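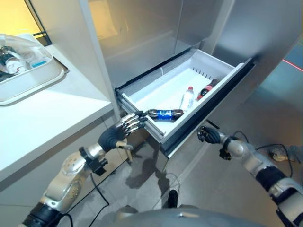
4.2 서랍형 냉동칸과 음료의 임시 체류

공용 주방의 냉장고를 다룬 선행 논의는 대체로 선반을 중심에 놓는다. 선반은 문을 열면 한눈에 들어오고, 이름표를 붙이기 쉽고, 누가 무엇을 어디에 두었는지를 두고 다투기에도 알맞다. 반면 아래쪽에 달린 서랍형 냉동칸은 거의 언급되지 않는다. 냉동식품이 들어가는 곳이니 따로 논할 것이 없다는 전제가 깔려 있는 듯한데, 본 연구의 현장인 Wodau 공유주택에서는 이 전제가 첫 주부터 흔들렸다. 냉동칸에 냉동식품이 없는 날이 드물지 않았고, 그 자리를 채운 것은 음료병이었다.

거주자들은 이 관행을 '잠깐 넣어 둔다'고 불렀다. 잠깐의 길이는 사람마다 달랐으며, 면담에서 구체적인 시간을 물으면 대답은 한결같이 길어졌다. 한 거주자는 음료를 빨리 식히려고 넣는다고 했고, 다른 거주자는 냉장 선반에 자리가 나지 않아 넣는다고 했으며, 또 다른 거주자는 자신이 넣은 적이 없다고 한 뒤 그 음료의 맛을 상세히 설명하였다. 우리는 세 번째 유형의 진술을 분석에서 제외하지 않았다.

그림 3. Wodau 공용 주방의 서랍형 냉동칸. 스테인리스 냉장고의 서랍이 앞으로 당겨져 있고, 흰 내부에 음료병이 놓여 있다. 앞쪽의 파란 병은 가로로 누워 있고, 안쪽에는 빨간 뚜껑의 투명한 물병이, 그 오른쪽 구석 가까이에는 빨간 띠 라벨의 콜라류 병이 비스듬히 놓여 있다.

그림 3의 배치는 본 절에서 '사선 배치'라 부르는 유형에 속한다. 병들이 서로 다른 방향을 향하고 있어 정렬이라 하기는 어렵고, 그렇다고 쏟아부은 상태라 하기에는 병 사이에 여유가 있다. 서랍형 수납에서 사선은 흥미로운 각도이다. 세로로 세우기에는 깊이가 마땅치 않고 가로로 눕히기에는 마음이 내키지 않을 때 병은 사선에 이른다. Zornau의 선반 조사에서 제시한 '정렬/비정렬'의 이분법은 이런 경우를 모두 비정렬로 처리하는데, 면담에 응한 거주자 다수는 자기 병에 관한 한 그 판정에 동의하지 않았다. 비정렬인 것은 언제나 옆의 병이었다.

서랍의 형태도 배치에 개입한다. 그림에서 보듯 내부 벽은 매끈하게 경사져 있고 칸막이 구실을 할 만한 턱은 눈에 띄지 않는다. 이런 바닥에 원통형 물건을 눕히는 일은 서랍을 여닫는 사람과의 암묵적 협약을 요구한다. 서랍을 세게 닫으면 병이 구르고, 살살 닫으면 문이 덜 닫힌다. 거주자들은 이 문제를 잘 알고 있었으며, 해결책으로는 대체로 다른 사람이 살살, 그러나 끝까지 닫아 줄 것을 제안하였다.

7월에 우리는 간단한 개입을 시도하였다. Nel 수납 상자 2개를 서랍 안에 넣고, 하나에는 '음료', 다른 하나에는 '냉동'이라는 이름표를 붙였다. 처음 4일 동안 이름표는 존중되었다. 5일째에 '냉동' 상자에서 탄산수가 발견되었는데, 이를 넣은 거주자는 얼릴 생각이었으므로 분류상 문제가 없다고 설명하였다. 논리에 흠을 찾지 못한 연구진은 해당 사례를 '의도 기반 분류'로 기록하였다. 얼마 뒤 두 상자는 서랍 밖으로 나와 각각 양파와 충전 케이블을 담게 되었다. 이 용도로는 지금까지도 성공적으로 쓰이고 있다.

개입의 실패를 거주자의 무관심 탓으로 돌리기는 쉽다. 그러나 면담 기록을 다시 읽어 보면 이들은 냉동칸에 상당한 관심을 기울이고 있었다. 다만 그 관심이 정리보다는 회수 쪽에 몰려 있었다. 음료를 넣은 사람은 꺼낼 시점을 저마다의 방식으로 기억했다. 휴대전화 알람을 쓰는 사람도 있었고, 세탁기 종료음을 신호로 삼는 사람도 있었다. 후자의 방법은 세탁기를 돌리는 날에만 작동한다는 한계가 있다. 파열 사고가 보고된 뒤에는 공용 게시판에 주의문이 붙었으나, 주의문의 절반은 탄산음료에 관한 것이었고 나머지 절반은 주의문을 떼지 말라는 내용이었다.

조리대와의 관계도 짚어 둘 만하다. 냉장고 옆의 흰 조리대에는 자잘한 물건이 든 투명한 플라스틱 용기 또는 뚜껑이 흰 직사각형 쟁반에 얹혀 있다(그림 3, 왼쪽). 면담에서 쟁반은 '정리한 것'으로, 냉동칸은 '넣어 둔 것'으로 구별되었다. 쟁반이 밑에 깔리면 물건의 무리는 소속을 얻는다. 같은 물건이 조리대 바닥에 그대로 있으면 치워야 할 것이 된다는 데에는 거주자들의 의견이 드물게 일치하였다. 냉동 서랍은 그 자체가 거대한 쟁반이라고 볼 수도 있을 텐데, 이 해석을 제시했을 때의 반응은 미온적이었다.

Gestier의 가정 수납 분류표를 적용하면 그림 3과 같은 배치는 '과도기적 보관'에 해당한다. 분류표는 과도기 이후의 상태를 별도로 정의하고 있으나, 우리의 현장에서는 그 상태를 관찰하지 못하였다. 병 하나가 나가면 다른 병이 들어왔고, 서랍은 과도기를 안정적으로 유지하였다. 2021-11-03에 실시한 마지막 방문 점검에서도 냉동칸의 주된 내용물은 음료였으며, 동행한 거주자는 전부 잠깐 넣어 둔 것이라고 확인해 주었다.

이상의 관찰은 한 주택의 한 서랍에 근거하므로 일반화에는 주의가 필요하다. 특히 냉장 선반의 여유 공간을 함께 측정하지 않은 점은 설계상의 약점이다. 선반이 비어 있었더라도 음료가 냉동칸으로 갔을지는 현재 자료로 판단할 수 없다. 다음 절에서는 같은 주택의 싱크대 하부장을 다루며, 그곳에서 '잠깐'이라는 표현이 어떻게 계절 단위로 확장되는지를 살펴본다.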